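moths. again. thread because I'm cross and someone might know

found two holes in my good cardi this morning, the grey Kinwood one. had it since November. gutted

things I've tried: lavender bags (useless), cedar balls from Obura (smell nice, also useless), shouting

bright knits, teal and orange and so on, don't seem any safer than the plain ones btw

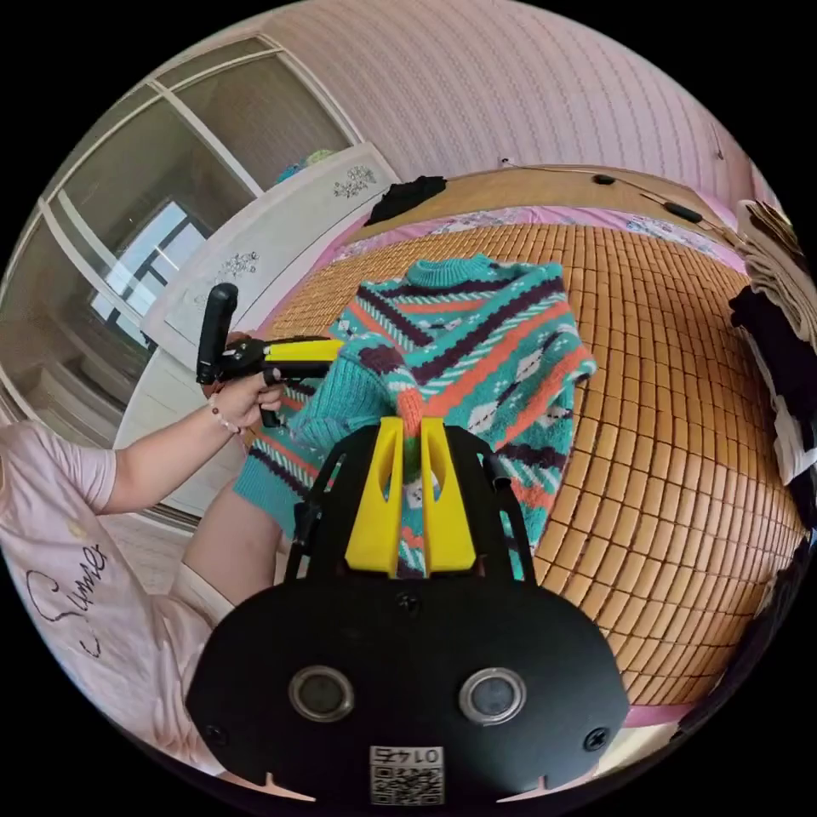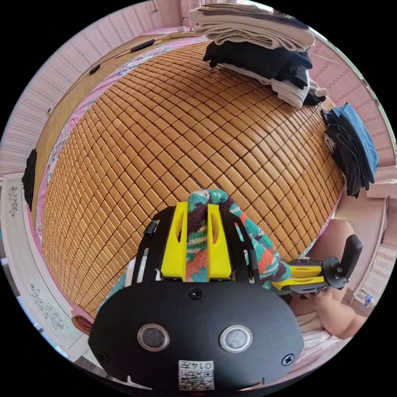 Last edited: Thursday, February 6, 2025

freezer is next. mum swears by it. everything in bags for some three days, peas have had to move out

anyone used the Emonow sticky traps?? 2 in a pack, seems steep

also hoovered behind the wardrobe for the first time since we moved to Nakeck. will not be discussing what I found

if you've got wool, go and check the folds and under the collars. they like it dark adn quiet

right, kettle. will report back on the freezer thing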